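Sécurité des postes de saisie : entretien avec Rungnapa Kaewkla

Responsable de la sécurité chez Primgate, Rungnapa Kaewkla a rendu en octobre ses conclusions sur l'incident du site de Kirnville. Lors d'un exercice de pliage, une pince tenue à la main s'est refermée sans commande et a pincé l'index d'un opérateur. La blessure était légère. « Le ressort de rappel de la gâchette était fatigué, explique-t-elle. La pince avait effectué près de 2 000 cycles, alors que notre contrôle était prévu à 1 000. »

L'établissement a retiré 14 pinces du service, dont huit présentaient le même défaut. Mme Kaewkla reconnaît une lacune dans le suivi : « Le registre existait, mais il n'était pas relu entre deux équipes. »
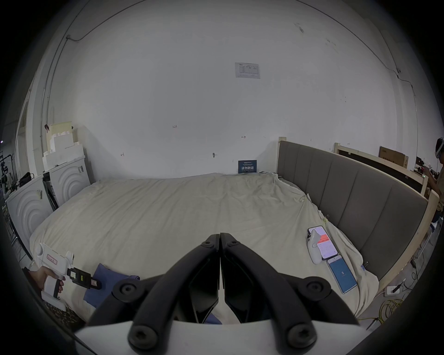 Le travail sur literie appelle, selon elle, une vigilance particulière. « Les mains sont proches des doigts de la pince et le tissu masque parfois le contact. » Un arrêt à double action, mis au point avec Sunell, doit équiper les postes à compter de décembre 2019.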